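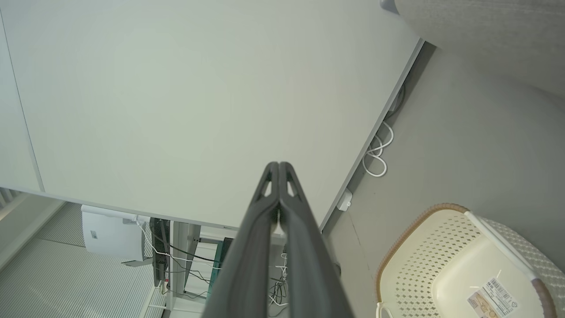

My favorite kind of interview is the kind where the person keeps tidying while she talks. I spent most of a morning that way in Dridcombe, with a woman who clears other people's home offices for a living and who asked me to leave her name out of it ("my clients will think I'm writing about them, and I would be"). We talked next to a big white desk with nothing on its top, a coil of white cable on the gray floor beside it, and a cream laundry basket with little diamond-shaped holes and the product sticker still inside. She pointed at the sticker with her foot. "I never take those off right away," she told me. "If the basket turns out to be the wrong size for the job, it goes back."

She started the business in September a few years ago, after a long stretch in the office at Reddy, the furniture warehouse out past Drondau. Her job there was returns. People would send back desks, she said, and when she called to ask what was wrong, it was hardly ever the desk. "They'd say it was too small. And I'd ask what was on it, and there would be this long pause!"

So what goes on first, when you get a desk back to bare? I was expecting a speech about pen cups. She laughed at me.

"Nothing goes on. You leave it overnight. You walk past it, you have your breakfast, you come back and sit down and see what you reach for." Most people reach for a lamp, apparently, and then for somewhere to put a drink. She had one client who reached for the stapler, and he got his stapler, front and center.

I asked about the cable, mostly out of guilt (my own desk has a nest behind it that I clean with the vacuum hose and my eyes closed). She was firm about this one. Cables come off the desk last and go back first, and she likes them looped wide and easy. No tight little bundles.

"People buy the clips, the sleeves, the boxes, the whole aisle," she said. "Then they move the desk a foot to the left and all of it has to come apart again. Just loop it on the floor until you're sure where the desk is going to live. Give it a week. Then buy your clips."

The laundry basket is her one piece of real equipment. She uses it for everything that comes off the top of the desk, in one go, without sorting. I said that sounded like cheating and she said of course it was. The sorting happens later, at the kitchen table or on the bed, anywhere except the room you're trying to fix. She wants a smooth bottom, so pens don't get stuck in it, and sides with holes, so you can see there's still something in there to deal with. She tried cardboard boxes for a while – people closed the flaps and put them in the closet, and that was the end of that.

We got onto paper, which I'd been dreading. Her biggest job was a house on the Plelleck side of town, where a retired couple had kept every instruction booklet they had ever been given. She told me there were 191 of them, and she knows because the husband insisted on making a list. "He kept four. He was so proud of the list, though, that we framed it."

And what does all this cost? She charges $200 for a single room, desk included, and she won't do more than one room in a day. She gets asked to do whole houses and says no pretty quickly. "By the afternoon they're tired and they start throwing out things they love. Then I get the phone call."

Before I left I asked what her own desk looks like at home. She went quiet and straightened the basket a little.

"I work at the dining table," she said. "There's a sewing machine on my desk. It's been there since I bought it – the desk, I mean. The machine's older than I am."

I went home and emptied mine into a laundry basket. It's on the bed right now, and I'm going to have to move it before I can sleep.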